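Mixed Bins and House Clearance Lots - FAQ

Questions we get most weeks at the Lonham depot. Ring if yours isn't here.

What is a mixed bin?
A big grey bin of household bits and tools, unsorted. Kitchen drawer stuff, shed stuff, toys, odds and ends. You buy the lot or you don't.

Can I pick things out?
No. Whole bin only. Sorry, we tried it in January and ended up with thirteen bins of nothing but lids.

What size are they?
Likari bins, 235 litres. Sloping sides so they stack when empty. They don't stack full, please don't try.

Do I keep the bin?
Only if you've paid for it. Otherwise tip out and hand back the same day. Kokkinos lids are extra and we're usually out of them.

Can I bring my own stuff in to sell?
Yes, up to 64 kg a visit. Clean and dry. Tools and plastics can go in together, we dont mind.

What won't you take?
Paint, gas canisters, batteries, anything with a blade that isn't wrapped. Mattresses. No glass loose in the bottom, ever.

Are the tools tested?
No. Sold as seen. Check the plug and the lead yourself before you use anything.

Why do small things always end up at the bottom?
They just do. Put them in a bag or a tub first if you want to see them again. Tie it shut.

How full should a bin be?
A hand's width below the rim. Less if it's heavy. Long items go corner to corner, flat, not standing up.

Do you deliver?
Lonham and the Murkuvberg road, yes. Over 900 bins went out last year so book early. Kerbside drop only, no stairs.
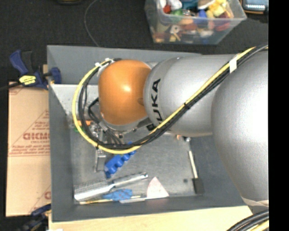

Lonham, 03/09/2025

What's in the bins just now?
Mostly household and tools. Bright colours are easy to spot on the grey floor, like the blue plastic piece with the bumpy edge. Small metal bits are harder, grey on grey, so run a hand round the corners (gloves on) before you call it empty.

The floor of my bin is scuffed. Do I get charged?
No, scuffs are fine. Cracks and holes we charge for.

Can I get a refund?
Not once it's been tipped out. If its still full, bring it back with the reciept by closing time.

Card or cash?
Either. No cheques.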